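Can a Robot Arm Put the Kitchen Away?
Project report, Flerura Technical College
Submitted 19 Jan 2023

1. Background

Our project asked whether a single robot arm with a simple two-finger gripper can do small kitchen chores well enough to be worth having. The question came from two sides. The first was Loureiro, a shop that sells loose dry goods and oils and refills customers' own containers. Staff there spend a good part of the day handling scoops, funnels, lids and jars, and the owners wanted to know if any of that work could be handed to a machine. The second was the assisted living residence at Femdale, where residents with weak hands have trouble with the same kind of objects at home.

Neither place expected us to deliver a working product. What they wanted was a fair account of what works now and what does not. We have tried to write the report for them as well as for our instructors, so the programming details are kept short.

2. Choosing the chores

We visited the shop twice and the residence once, and wrote down every small handling job we saw. Many of them were out of reach from the start. Wiping a counter sounds easy, but it means knowing where the dirt is and when to stop. Tying a bag needs two hands and soft fingers. Carrying a full jar is risky when the jar is glass.

We settled on 3 chores:

Picking up a funnel and setting it over the mouth of a jar.
Placing a screw lid on a jar, without tightening it.
Returning a scoop to its hook.

All of them begin with the same step, which is getting hold of a rigid object that has an awkward shape. We spent most of the term on that step. The second half of each chore, the placing, depends almost completely on how the object was held in the first half.

3. Simulation first

The college has one arm and many students who need it, so we did the bulk of the work in simulation and used the real arm only for checks at the end. We used Prelimura, the simulation package that is set up on the computers in the automation lab. It has a library of arms, grippers and household objects, and it lets the user add a virtual camera that looks out over the gripper.

There are good reasons to start this way. A dropped jar costs nothing. A trial can be reset with one command. We could leave the computer running through the evening and look at the log files the next day. The drawback is that a simulated object is a simple version of the real one. Surfaces are built out of flat facets, friction is a number typed into a file, and nothing is sticky, oily or bent.

We gave each chore 30 trials in simulation. At the start of a trial the object was placed in a new position and turned to a new angle. A trial counted as a success if the object ended up where it belonged and the gripper had let go of it. Everything else counted as a failure, even if it was close.

4. Picking up the funnel

The funnel was the hardest object and the one we learned the most from. A person picks up a funnel without thinking, usually by the rim, and turns it in the hand on the way to the jar. Our gripper has two stiff fingers that open and close along one line. It cannot turn an object within its grasp. However the funnel is picked up is how it will be held until it is put down.

We tried gripping the rim first. The rim is thick and rounded, so the fingers touch it only along a small area, and the rest of the funnel hangs off to one side. In many trials it swung when the arm started to move, and then the funnel was no longer at the angle the program had planned for. We slowed the arm down, which helped a little. It also made the chore so slow that no one at a shop counter would wait for it.

The stem turned out to be the better place. It is narrow enough to fit well between the fingers, and the weight of the rim is more or less in line with the grip.

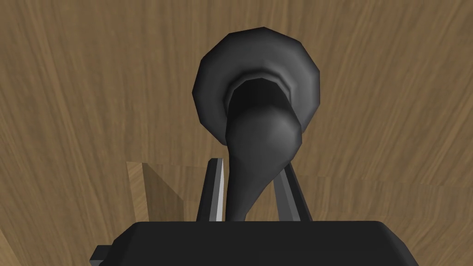
Figure 1. Simulated stem grasp. The funnel is upright, with the fingers closed on the narrowest part of the stem.

The trouble with a stem grasp is easy to see once the arm has to do something with it. For the chore, the narrow end has to go down into the jar, and that is exactly where the gripper is. The fingers and the wide black body below them would hit the jar before the stem got anywhere near the opening. So the grasp that holds best is the one that makes the second half of the chore impossible.

We looked at two ways around this. One was to pick up the funnel by the stem, set it down on a stand, and pick it up again by the rim from the other side. This works on paper, and people do something similar with heavy tools. It doubled the number of steps, and each extra step was another chance to fail. The other was to take hold of the stem as high as possible, right under the bulge, so that the lower part stays free. On our funnel model the bulge is wide and the fingers tended to slip down along the taper. We could get a high grasp to hold only when we raised the friction setting to a level that we did not think was realistic.

In the end we kept the rim grasp for the full chore, used a lower arm speed, and added a short pause after lifting so that the funnel could stop swinging. This was the version we scored.

A note on vision: the funnel model is dark gray and so is much of the gripper. The program that finds the edges of the object sometimes took part of a finger for part of the stem. Wood surfaces behind the object gave plenty of contrast, so the outline of the rim was found without much trouble. The mix-ups happened near the fingers, which is the place where we needed the most accuracy. Changing the funnel to a lighter color in the software fixed most of this. A shop could do the same by buying light-colored funnels, but we think a machine meant for the home should cope with whatever is in the drawer.

5. The lid and the scoop

The lid was the most dependable of the chores. A lid lies flat, it is the same from every side, and the fingers can close across it without caring about the angle. Most failures came from the placing, where the lid landed on the edge of the jar and tipped. A camera with a better view of the jar mouth would help, since the gripper itself blocks the view just when the lid comes down.

The scoop was in between. Its handle is long and easy to grip. The hook was the difficulty, as the hole in the handle has to line up with it closely. The program had no sense of touch, so when the handle pressed against the tip of the hook it simply kept pushing. A person feels that at once and moves a little to the side.

We did not include contents in any of the trials. The funnel was not poured through and the scoop was always empty. Prelimura can model grains, but the computers in the lab slowed down too much for us to run a full set.

6. Checks on the real arm

We had 5 sessions with the real arm in the automation lab. The first two went entirely to setup and to fixing an error in how our program measured the height of the table. That left us with fewer real trials than we wanted, and we do not give success rates for them.

What we can report is the kind of failure we saw. The plastic funnel we bought is lighter than the model and bends when squeezed. With the gripping force from the simulation, the rim changed shape and popped out from between the fingers. Lowering the force solved that, and then the funnel slipped. We found a usable middle setting by hand, but it would not carry over to a metal funnel or to one with oil on it. The lid behaved almost the same as it had in simulation. We did not get to the scoop.

7. What this means for the shop and the residence

For Loureiro, our answer is that lid placing could be tried now, as long as the jars are all of one size and stand in a fixed rack. We would not suggest it for the jars that customers bring in, which come in every shape. The funnel work should stay with the staff. A fixed funnel on a bracket, with the jar moved up to it, would remove the hard part of the job and needs no robot at all.

For Femdale, the answer is less encouraging. A home kitchen has more kinds of objects than the shop, they are not kept in the same place, and the person who needs the help is also the one who would have to sort out a dropped item. We think a tool with a wider handle would do more for the residents at this stage than an arm on the counter.

8. Limits and further work

Our results cover one type of gripper and one funnel shape. A gripper with soft finger pads, or with a wrist camera set farther to the side, might change the picture a good deal. We also wrote our grasp positions by hand — a program that learns them from many trials might find a hold that we did not think of.

The group taking over the project in February will start with the following:

Add a force sensor to the scoop chore.
Repeat the funnel trials with soft finger pads.
Test the set-down-and-regrip method with a shaped stand.
Run the lid chore on the real arm with at least 8 different jars.

The program files and the trial logs are on the shared drive in the automation lab, in the folder with the course number.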